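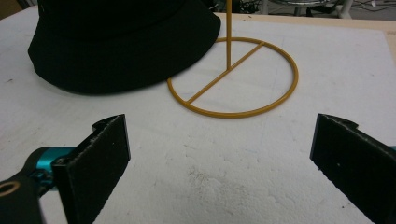
Vol. 19, No. 2, p. 1097

Figure 2. Black fabric bucket hat and yellow metal hat stand on a white work surface. The base of the stand is a ring with one straight crossbar.

4. Soft hats off the stand

4.1 What happens to the brim

The previous section dealt with felt and straw hats, which hold their shape with or without support. Soft hats are a different matter. A bucket hat made of cotton or a similar cloth has no block-formed crown and usually no wire in the brim. Its outline at any moment depends on how it was last handled and on what it is resting against. Owners in Vilport tended to speak of this as a fault in the hat ("it's gone funny on one side"), but we treat it here as a storage problem.

The hat in Figure 2 shows the usual condition. The brim slopes downwards and flares out, but it does so unevenly. The left side curls down towards the table and the front rests low along a wavy line. A hat left in this position carries part of its own weight on the brim, and cloth that rests on a folded edge for days on end will take up the fold. How quickly it does so depends on the fabric, the stitching of the brim and the dampness of the room. We did not test these separately.

Most of the owners we spoke to knew this in a general way. Several had been told as children to put a hat down on its crown, and two repeated the advice to us while doing the opposite. Araceli Mendoza, who sold hats at the Montes market before retiring, was firmer on the point. She keeps soft hats upside down on a shelf if there is no stand free, and she stuffs the crown with a rolled tea towel if they are going to be left for the season. She had no great opinion of stands for soft hats in any case. "A peg is for a hat with a hard head," she told us, "and a bowl is for the other kind."

4.2 The stand and its base

Stands sold for home use are mostly of one pattern: a thin upright pole on a base that is wide and low. They differ chiefly in the base. Solid discs are heavy and take up the whole of their area. A ring, as in Figure 2, leaves the middle open, and needs a bar across it to carry the pole. In the stand shown, the pole joins the bar a little to the right of the ring's centre as seen in the figure. The pole and the ring are both of thin round section.

The open ring was liked for its looks and for being easy to dust under. It was less well liked by people who kept the stand on a crowded surface. Small things such as keys and gloves end up inside the ring — Anayeli Barrera's field notes call this "the ashtray effect" — and once they are there the stand cannot be slid along without taking them with it. A soft hat set down next to the stand may also come to rest with part of its brim over the rod. The next person to move the stand then drags the hat by its edge. Nobody in the study thought of this as damage, but it pulls the brim in one direction only, and a brim pulled that way often enough ends up longer on one side.

Colour came up more than we had expected. Bright painted stands were bought as ornaments first, and were placed where visitors would see them. Plain ones went in cupboards and bedrooms. Owners of the bright stands were more inclined to leave them bare, with the hats kept elsewhere. One household in Trolov had put its stand in the front window, where it held a single straw hat that no one in the family had worn. The everyday hats were on the stairs.

4.3 Beside the stand

The most common arrangement for soft hats in daily use was neither on the stand nor put away. It was next to the stand, much as in Figure 2, where the hat and the ring are almost touching. We had first coded this as "not stored". Chak-lun Kong objected during the second round of visits, on the grounds that the owners themselves did not see it so. When asked where the hat was kept, they said "on the hat stand" and pointed to the table. The stand had become the name of a place, and anything within a hand's width of it was felt to be in that place. We changed the code to "beside" and went back over the earlier visits.

The reasons given for leaving a hat beside its stand were ordinary ones. Putting a hat on a tall pole takes two hands if the stand is light, one for the hat and one to steady the base. People coming in with shopping do not have two hands. A bucket hat also has to be opened out before it will go over the top of a pole, and one that has been folded in a pocket or bag will not drop on by itself. Finally, a good many owners were afraid that the pole would leave a point in the crown. This fear is well founded where the top is a bare rod end and less so where there is a knob or dome. Damián Olvera's earlier work on cap pegs found the same mark in knitted hats, and there it was close to permanent.

Height matters too. On a table, a hat laid flat is lower than the eye and easily reached, and the top of the stand is at or above the chin of someone sitting down. Stands placed on the floor were used for coats as often as for hats and are left out of this section.

4.4 Some practical points

We can offer only modest advice on soft hats from these visits. Where a stand is used, its top should be broad enough to fill a fair part of the crown, and a pad of folded cloth under the hat will do if it is not. Where the hat is left on the table, the crown should go down and the brim up. If this looks untidy to the owner (it did to most), the brim can be smoothed flat all round with the palm before the hat is left, and the hat given a quarter turn from one day to the next. Two households already did the second of these without having been told to.

A ring base should be kept clear on the side where hats are put down. Macario Solís suggests a shallow tray beside the stand, so that the place called "the hat stand" has an edge to it and the brim stays off the rod. The Cotov households that tried this kept to it through March. We have not been back since, and cannot say whether the trays are still in use or have filled up with keys like the rings before them.

Black hats need one further remark. Dust and lint show on a matte black cloth sooner than on most others, and owners of black soft hats brushed them more often and harder. Some of the uneven brims we recorded may owe as much to the brush as to the table. A light brush used in one direction, with the other hand under the brim, avoids the worst of it.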